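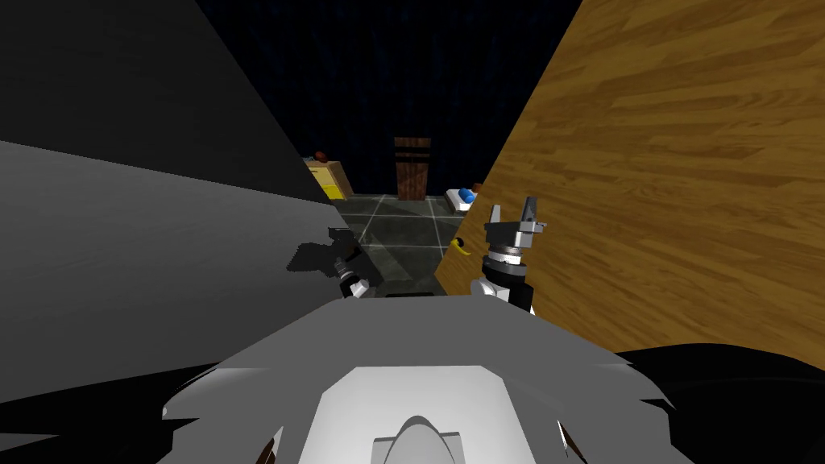

Imby has started paying people to drive robots from home, and the robots aren't even real yet. The company makes two-armed helpers for kitchens and laundry rooms, and for the past few weeks its operators have been logging in at night, steering a simulated machine through a rendered room, and saving every run that goes well. Tiled floor, dark blue wall, a yellow cabinet with a wooden top. The operator looks down over the robot's pale shell and past its two grippers and has to get on with it. Each saved run goes into a pile the software learns from. The pile stood at 1564 runs when we called on Sunday.

Print this story | E-mail this story

The job is called a demonstration, and it is pretty much what it sounds like. A person does the task through the robot, start to finish, with a controller in each hand. Robot copies later. Or is supposed to.

"People think it's a video game, and for the first ten minutes it is," said Ona Sepp, who runs the operator program. "Then you try to pick up a small thing with 2 fingers and no feeling in them and you go very quiet."

Sepp said the tasks are short on purpose. Take an item from one surface, put it on another. Open a door, leave it open. Move a tray without spilling what's on it. Most take under a minute for a good operator, longer for a new one, and the slow ones get kept too as long as there is no fumbling in the middle.

Fumbling is the sticking point. A run where the gripper misses, backs up and tries again used to be thrown out. Now Imby keeps a share of them, tagged, so the software sees what a recovery looks like. Sepp wanted that change from the start. Deividas Kivi, who checks the runs, was against it and says he still has doubts.

"You teach it to miss, it misses," Kivi said. He then allowed that the newer batch was doing better on the tray task, but wouldnt give a number.

The simulator itself comes from Pritance, a small outfit that builds the rooms and the objects in them. Layouts change between sessions. Furniture moves, colors get swapped, the light goes up or down. Operators complain about it. One session the counter is where you left it, the next it's right up against your elbow and half the view is gone. Sepp's answer is that homes are like that.

Pay is by the hour, not by the run, after an early trial paid per run and got a lot of rushed ones. Shifts last four hours with a break in the middle that Kivi insists on. Arms get tired even when the other arms are doing the lifting. Wrists mostly. Imby sends out a stand for the elbows and asks people to use it, some do.

There is a second way of teaching, by hand, and that one needs the real machine. The trainer takes hold of the arm, with the motors relaxed, and walks it through the motion. Imby has one unit set up for this at its workshop, nicknamed Onyeka after the first person to get it to fold a towel. Hand teaching gives a better feel for force, Kivi said, but it's slow and only one person can do it at a time. Also you end up standing right in the robots way.

So the remote work carries the bulk of it. Seven operators are on the rota at the moment, and the company wants more before the next round of tasks opens in February. Those will be two-handed jobs, holding something with the left gripper and working on it with the right. Sepp calls it the hard part. New people tend to forget they have a left arm at all and park it somewhere low, where it gets in the way of the view.

No experience needed to apply. Steady internet is, plus a room where you can swing your arms. Applicants do a one-hour tryout, unpaid, which has drawn some grumbling on the operators' message board. Sepp said that is being looked at.

Whether any of it carries over to a real kitchen is the open question. Imby will move a first set of trained tasks onto the workshop unit next month, starting with the tray. A partner program, Sustimby, would then place machines in shared housing laundry rooms, if the tests hold up. No addresses yet, and no price.

Kivi is not making promises. He has a list of the runs he'd throw out tomorrow if they let him, he said, and it's a long list. Sepp has seen it. They are meeting over it this week.

Print this story | E-mail this story

Contact the newsroom | Copyright, all rights reserved | Back to top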